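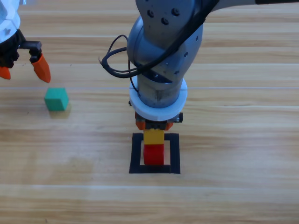

A reader going by Bandilach wrote in after my January column to say that if a learning system needs a person to show it the same stacking job over and over, then the person is doing the learning and the machine is only keeping the notes. Fourteen good examples ought to be enough, the reader thought, and anything past that is padding.

I disagree, but the complaint deserves a proper answer.

Fourteen good examples would be enough if the blocks were always put down in the same spot. They are not, and they should not be. A block that starts a hand's width to the left calls for a different reach. A block turned a little calls for a different grip. If every example begins from the same layout, the system learns that layout and very little else. I have seen sets of 36 recordings that were less use than a set of 14, and the reason was that the operator had tidied the table the same way before each one.

So the number is the wrong thing to argue over. I would ask what changed between one example and the next, and whether anyone wrote it down.

At Postdale the rule used to be that any recording with a fumble in it was thrown out. If the operator missed a grip and went back for it, the take was deleted and started over. This gave very clean files. It also gave a system that had never been shown how to go back for a block. Usto kept its fumbles from the beginning and marked them, which costs time at the end of a shift when people want to go home. I think Usto had it right.

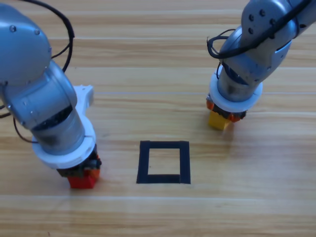 Two arms, two blocks and a taped square, with red held on the left and yellow on the right.

Work with two arms makes the point more strongly. One arm has to wait while the other finishes, and a person running both will wait a different length of time on each try. Some would trim those pauses to save storage. I would leave them in. The pause is part of the job, and a system that has never been shown one has no example of giving the other arm room.

The reader is right about one thing. Showing the same job all day is dull work, and dull work gets careless by the third hour. The Skyrme project limits each operator to 2 hours at the controls and then moves them to labeling. More places should copy that before they spend money on another pair of arms.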